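Carnet d'atelier, février

Deux bras ! Ça y est, ils bougent tous les deux, en même temps, sur la même table, sans se rentrer dedans. J'écris ça à minuit passé, avec une tasse de tisane froide à côté du clavier et les doigts encore noirs de graphite, mais je veux le noter tant que c'est frais, sinon demain je vais tout lisser et oublier les détails bêtes.

Je reprends où j'en étais la dernière fois. Le bras gauche marchait déjà à peu près, le droit refusait de s'initialiser une fois sur deux. J'avais accusé le câble, puis le connecteur, puis l'alimentation, puis mes propres soudures (toujours un peu vrai). Edem est passé à l'atelier en fin d'après-midi, il a regardé le journal de démarrage par-dessus mon épaule et il a demandé pourquoi les deux contrôleurs avaient la même adresse. Silence. J'avais recopié le fichier de configuration du gauche vers le droit, et j'avais changé le nom, les limites d'articulation, la position de repos, tout sauf l'adresse. Deux soirées là-dessus. Il a été très gentil, il n'a ri qu'une fois.

Une fois l'adresse corrigée, démarrage du premier coup. Puis du deuxième, du troisième, j'ai dû l'éteindre et le rallumer comme un gamin avec un interrupteur.

Le projet s'appelle Medve, maintenant, c'est officiel, c'est écrit sur le classeur. C'est Hạnh qui a trouvé, ça veut dire « ours » en hongrois, et il faut reconnaître que la première version avait la délicatesse d'un ours devant une ruche. Le but n'a pas changé : une table de l'atelier partagé qui se range elle-même. Je ne parle pas de tout un appartement, je ne suis pas fou, juste une table, avec des miettes, une pelle, un balai à main, une éponge et un sac poubelle. Si j'arrive à lui faire ramasser ce qui traîne après le goûter du club, je serai l'homme le plus heureux de la rue.

LE SAC

J'avais complètement sous-estimé le sac. Dans ma tête, la partie difficile c'était le balayage, les petits gestes, la pression sur le tapis. Le sac, c'était un détail, un trou dans lequel on verse. Eh bien le trou se referme ! Le plastique noir est souple, il s'affaisse, il colle à tout, et dès que la pelle touche le bord, l'ouverture se plie en deux comme une enveloppe.

Première idée : un cadre rigide. J'en ai bricolé un avec des chutes de baguette, ça tenait très bien, mais il fallait poser le sac dessus à la main avant chaque essai et je trouvais ça triste. Deuxième idée, celle de Raíssa : on a deux bras, qu'il y en ait un qui fasse quelque chose. Donc le droit s'occupe du sac pendant que le gauche travaille. C'est tellement évident quand quelqu'un d'autre le dit.

J'ai passé le début de soirée à régler la hauteur. Trop bas, le bras droit écrase le plastique et tout se chiffonne. Trop haut, il soulève le sac entier et l'éponge qu'on avait jetée au fond se retrouve à se promener. J'ai fini par rabattre le bord vers l'extérieur sur tout le tour avant de lancer, et là, miracle, une belle ouverture presque carrée qui reste en place. À mettre dans la procédure, avec un gros trait rouge.

LA PELLE

Pour la pelle, j'ai testé trois façons de la saisir. Par le bord du ramasse-poussière, catastrophe, elle pivote. Par le bout du manche, elle pique du nez dès qu'il y a quelque chose dedans. Par le milieu du manche, c'est mieux, la pince serre bien et l'angle est correct pour avancer vers le sac. J'ai baissé la force de serrage deux fois parce que le plastique grinçait et que ça me faisait mal au cœur. C'est une pelle à trois sous, je sais, mais je m'y suis attaché.

Pour le goûter d'essai, j'ai sacrifié des chips. Haruto avait proposé des billes de polystyrène, plus régulières, plus « scientifiques », et j'ai tenu bon : sur une vraie table il y a de vraies miettes, qui se cassent, qui se coincent et qui graissent le tapis. Et puis les chips, on peut finir le paquet.

Le tapis brun, d'ailleurs, très bon achat. Sur le blanc du plateau, la caméra perdait tout ce qui était clair, alors que sur le brun même les toutes petites miettes se détachent. J'aurais dû commencer par là au lieu de passer un week-end entier sur les seuils de contraste.

J'ai fait une pause vers neuf heures et demie pour manger debout, puis j'ai relancé la séquence au ralenti, main sur l'arrêt d'urgence, en parlant tout seul. La pelle à gauche, le sac à droite, le balai au milieu en bas, dont on ne voit que le manche, embout noir vers le haut. J'adore cette vue, on dirait une table de dînette préparée par un ingénieur.
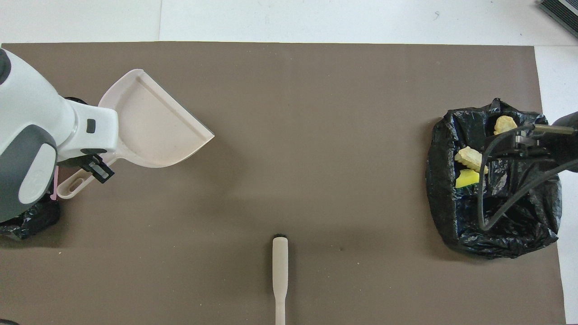

CE QUI COINCE ENCORE

Les câbles du bras droit. Ils pendent en boucle jusque dans l'ouverture du sac. Ça ne gêne pas tant que rien ne bouge vite, mais je vois très bien venir le jour où la pelle va s'y accrocher et où je vais passer la soirée à recâbler. Welington m'a promis des colliers à scratch et une gaine tressée, il en a un carton entier qui dort chez lui. En attendant je peux essayer de remonter le point d'attache d'un cran sur l'avant-bras. Il faudra refaire la pesée de l'outil après, sinon la compensation de gravité va être fausse et le bras va dériver vers le bas tout doucement, comme quelqu'un qui s'endort.

Le deuxième souci, c'est le balai. Le manche est clair et lisse, il roule un peu quand on le pose, et la position enregistrée n'est donc jamais tout à fait la bonne. J'hésite entre lui fabriquer un petit support (facile, moche) et apprendre au bras à le chercher du regard à chaque fois (difficile, tellement plus beau). Devinez ce que je vais faire. Hạnh a déjà deviné, elle a soupiré.

Il y a aussi la question du partage du temps. Pour l'instant les deux bras s'attendent bêtement : le droit finit, il lève le drapeau, le gauche démarre. J'aimerais que le droit ajuste sa position pendant que la pelle approche, comme on tend un sac à quelqu'un quand on fait le ménage à deux. On ne se dit rien, on voit l'autre arriver et on ouvre un peu plus. Je n'ai aucune idée de comment écrire ça proprement, et ça me rend fou de joie. J'ai rempli une page et demie de flèches dans le cahier.

LES ESSAIS QUI COMPTENT

Je me suis enfin décidé à numéroter sérieusement. Jusqu'ici j'avais des fichiers qui s'appelaient « test_bon », « test_bon2 » et « test_vraiment_bon », et Raíssa m'a fait remarquer qu'aucun des trois ne l'était. Maintenant chaque lancement prend un numéro à la suite, même les ratés, surtout les ratés.

Essai 417 : la pelle part bien, arrive au-dessus du bord du sac, et se fige. Dépassement de couple sur le poignet. J'avais laissé une limite beaucoup trop prudente du temps où je travaillais à vide. J'ai remonté un peu la valeur et c'est passé.

Le suivant ne vaut rien, j'ai éternué et appuyé sur l'arrêt d'urgence.

Essai 419 : mouvement complet, du début à la fin, les deux bras ensemble, pelle vide. Lentement, avec un petit tremblement au moment de l'inclinaison, mais complet ! J'ai crié. Edem, qui était en train de ranger ses affaires pour partir, a reposé son sac et on l'a regardé trois fois de suite sur l'enregistrement. Il dit que le tremblement vient du filtre, que je lisse trop et que le retard fait osciller le poignet. Je pense qu'il a raison, et je pense aussi que je vais quand même vérifier la vis.

Demain, ou plutôt tout à l'heure vu l'heure, je fais la même chose avec une pelle chargée. Pas beaucoup, une poignée de miettes. J'ai envie de tout essayer d'un coup, mais je me connais, je vais changer le filtre, la vis et la force de serrage ensemble et je ne saurai pas lequel des trois a servi.

À FAIRE

Rabattre le bord du sac AVANT l'initialisation, l'écrire sur la feuille collée au mur.
Réduire le lissage sur le poignet gauche, une seule valeur à la fois.
Vérifier la vis quand même.
Récupérer les colliers et la gaine chez Welington.
Prendre un rouleau de sacs, on en déchire beaucoup.
Racheter des chips (nature, celles au paprika tachent).
Sauvegarder la configuration du bras droit, avec la BONNE adresse, et en mettre une copie sur la clé d'Edem.
Demander à Haruto s'il peut venir filmer le premier essai chargé, il a la main plus calme que moi.

Bon, j'éteins. J'ai coupé l'alimentation des deux bras, je suis revenu vérifier que je l'avais bien coupée, et la lampe de l'établi est la dernière chose allumée.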